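Lista de revisión de la bodega pequeña antes de embotellar, con mis comentarios

Revisión hecha el 9 de mayo de 2018 en Sustmont. Lote de hidromiel seco, 989 litros en dos depósitos, más lo que queda de la sidra de pera. Voy apuntando como siempre, primero el punto y luego lo que me encontré, y perdonad si me enrollo en alguno (en el de las mangueras me enrollo seguro).

1. Suelo y desagües
Estado: correcto, con una pega.
La rejilla del fondo traga bien y la de la puerta va lenta. Levanté la tapa y había cera, un buen pegote, de cuando lavamos los cuadros ahí en lugar de hacerlo fuera. Ya lo dije en enero y lo repito: los cuadros se lavan en el patio, aunque haga frío. El suelo delante de la llenadora sigue resbalando una barbaridad en cuanto cae una gota de miel. Alfombrilla antideslizante pedida.

2. Ventilación y CO2
Estado: correcto.
El extractor arranca a la primera y el detector pitó cuando le di al botón de prueba. Me gusta dejar la puerta abierta diez minutos antes de entrar por la mañana, con extractor y todo. El depósito Mersha todavía suelta alguna burbuja, así que nada de meter la cabeza por la boca de arriba para oler, que nos conocemos. Para oler está el grifo de muestras.

3. Mangueras y abrazaderas
Estado: dos para cambiar.
Aquí viene mi tema favorito. La manguera azul larga tiene una grieta junto al racor y la corta huele a sidra vieja por mucho que la enjuagues — fuera las dos. Las demás las pasé por agua caliente, las colgué con las puntas hacia abajo y les puse fecha con rotulador. Nelli Harju prefiere guardarlas enrolladas en la caja y yo no, porque dentro se queda un culín de agua que a la semana ya canta. Lo hemos discutido tantas veces que he puesto ganchos y asunto resuelto. Abrazaderas: todas aprietan, una con óxido en el tornillo.

4. Bomba de trasiego Horeck
Estado: correcto.
Cable entero, clavija seca, toma de tierra comprobada. Hace un ruidito al parar que antes no hacía. Kedir Belay la abrió conmigo y vimos el impulsor gastado por un lado, nada grave para este lote, pero el repuesto habría que tenerlo en la estantería antes de la próxima cosecha. Ojo al enchufarla: primero la manguera llena, luego el interruptor.

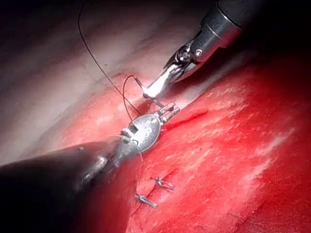 5. Depósitos y juntas
Estado: correcto el Mersha, pendiente el Eda.
La junta de la tapa del Eda está mordida y por ahí entra aire, lo noté al pasar la mano. La cambio antes de trasegar o no se trasiega, así de claro. Por dentro los dos están limpios, los miré con linterna, y las válvulas giran suaves. Las patas del Eda piden una cuña nueva en el lado de la pared.

6. Productos de limpieza
Estado: correcto, con bronca.
La sosa estaba en el mismo estante que el ácido cítrico. ¡En el mismo! Ahora la sosa vive abajo, en su cubeta, con la etiqueta mirando hacia fuera. Quedan guantes largos de dos tallas y las gafas buenas. El botellín para lavar los ojos caduca pronto, lo he apuntado en la pizarra.

7. Botellas y corchos
Estado: correcto.
Tenemos 600 botellas de medio litro en el palé y 400 corchos en bolsa cerrada, o sea que faltan corchos y hay que pedir más (y que sean del mismo calibre, por favor, que la última vez sufrimos). Miré los cuellos de una caja entera al trasluz y aparté una botella con una muesca. Esas no se aprovechan ni para muestras. El palé está demasiado cerca de la puerta y habrá que moverlo con la transpaleta cuando seamos dos.

8. Llenadora y taponadora
Estado: pendiente de una prueba con agua.
La llenadora gotea por la boquilla tres. Le puse una tórica nueva y no he tenido tiempo de probarla. La taponadora baja recta y la mordaza cierra centrada; le di grasa alimentaria en la guía, muy poquita. Recordad que la palanca se suelta con la mano, nunca se deja subir sola.

9. Registro y etiquetas
Estado: correcto.
El lote va con el número 3189 en la hoja de bodega y en la prueba de etiqueta. Comprobé que coinciden, y también el grado. En la contraetiqueta falta una tilde en «fermentación», se lo he mandado a Nelli para que lo corrija antes de imprimir el rollo.

Pendientes antes de embotellar
Junta del Eda: yo.
Prueba con agua de la llenadora: Kedir.
Corchos y dos mangueras: Nelli, que tiene el pedido abierto.
Desagüe de la puerta: yo también, con agua hirviendo y paciencia.

Cuando esté todo tachado firmamos los tres en la hoja de la puerta y ponemos día para embotellar.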